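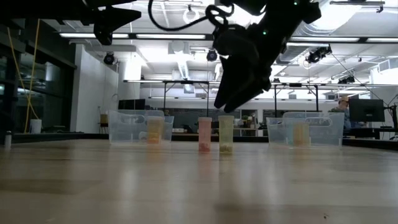
Pink and yellow on the table, orange in the left bin, amber-orange and pale green in the right.

To: Laltitz bead and seed swap list
From: King-fai Mok
Subject: Re: vials or bags for the small stuff?

Replying to the list so the others who asked can see it too. The original question is quoted first and my answers are after it.

> Hi all, I have been keeping my seed beads and my saved flower
> seeds in little zip bags for years and I'm sick of them. They
> slide around, the labels rub off, and I can never find the color
> I want without dumping the whole box. Somebody at the Emesgate
> swap said colored vials are the way to go. Before I spend money
> on it:
>
> 1. Do you sort by vial color or by what's inside?
> 2. Clear bins or drawers?
> 3. What do you do with the ones that are nearly empty?
> 4. How do they travel?
>
> I've got one folding table and a closet shelf to work with, so
> nothing fancy please.

I moved over to vials in November, so I have been through most of this already.

1. Vial color or contents. I tried both. At first I matched them, reds in pink vials and so on. It looks good on the shelf and it is slow to use. A tinted vial changes what you see inside it. Brown looks orange in an orange vial, and a yellow one makes everything look like mustard. I had two lots of beads I thought were the same bronze, and when I tipped them onto a white plate one of them was olive.

So now the vial color means the group and the label says what it is. Mine goes like this:

pink - size 8 beads
yellow - size 11 beads
orange - seeds to plant in spring
amber - seeds to plant in fall
green - anything I haven't identified yet

You can use whatever groups you like. I'd keep it to a small number of colors. I started with more shades than that and kept having to check the card taped inside the closet door. Amber and orange are too close together for my taste and I'm going to change one of them when I next order. If you are starting fresh, pick colors you can tell apart in the evening with the lamp on. Look at them through the side of a bin too, before you label anything, because cloudy plastic takes the edge off the color.

2. Bins or drawers. Clear bins, the kind with a handle opening in the side. I had a drawer unit from Pelska and gave it to my nephew. With a drawer you are looking down at the caps, and the caps are paler than the vials, so you lose most of the benefit of having colors at all. In a clear bin you can see the color from across the room even if you can't read the label.

Get bins with straight sides if you can find them. Sloped sides waste space at the bottom and the vials lean. Measure your shelf first, and leave room above the bin to get your hand in.

I keep two bins out when I'm sorting and put them toward the back of the table, with open table in front. The vials I'm working on stand in front of the bins, between the two. Anything I've finished goes in the bin on the right. Anything waiting stays on the left. I used to have them all in one bin and I would relabel the same vial twice.

Stand them up. I know it is tempting to lay them down to fit more in, but a cap that isn't all the way on will let go of everything when it is on its side. I spent an evening with a flashlight and a piece of tape picking size 15s out of the rug.

3. Nearly empty ones. This is where I disagree with the usual advice, which is to combine them. Don't combine seeds from different years. You will have no idea which ones failed. For beads, I combine only if both lots came from the same supplier and I've compared them on the plate. Otherwise I leave them with just a little at the bottom and put a dot on the cap with a marker. When I'm making out an order I go along the bins and look for dots.

If a vial is too low to be worth a slot, I tip it into a mixed jar. The kids at the library session go through that jar faster than I can fill it. I bought a bag of 3,000 assorted for them last year and it was gone before summer.

4. Travel. Better than bags, with some care. I take 40 to a swap at most. They go in a lunch box with a folded dish towel on the bottom and another on top, tight enough that nothing rattles when I shake it. Don't carry them in the open bins. The handle openings are big enough for a small vial to go through if the bin tips in the car.

Put a strip of tape over the caps on the seed vials. I don't bother for the beads unless they are the tiny ones.

A few other things that came up off list.

Sizes. Mine don't all match. The yellow ones are a bit taller and wider than the pink ones because I bought them at different times. It doesn't matter in a bin. It would matter in a rack with holes, so if you want a rack, buy all the vials in one go. Ledesma had packs of 32 when I last checked, but please look for yourself before you drive over there.

Labels. Put them on the side, low down. A label on the cap will end up on the wrong vial the first time you have two open together. I use pencil on paper tape. Marker fades on the window side of my shelf.

Light. Seeds should not be left out on the table for days, tinted vial or not. Sort them and put them back in the closet.

Table surface. A shiny tabletop throws reflections, and I find it harder to spot a stray bead on it. I put a tea towel down when I'm pouring and take it up again when I'm only sorting closed vials.

I have a dozen or so spare bins' worth of old zip bags if anyone does still want them. They are clean. I can bring them to the next Emesgate swap, but write to me directly and don't reply to the whole list, or we'll get the same mess as with the button tins.

King-fai

--
Laltitz bead and seed swap list
To stop getting these messages, send a blank message with "leave" as the subject.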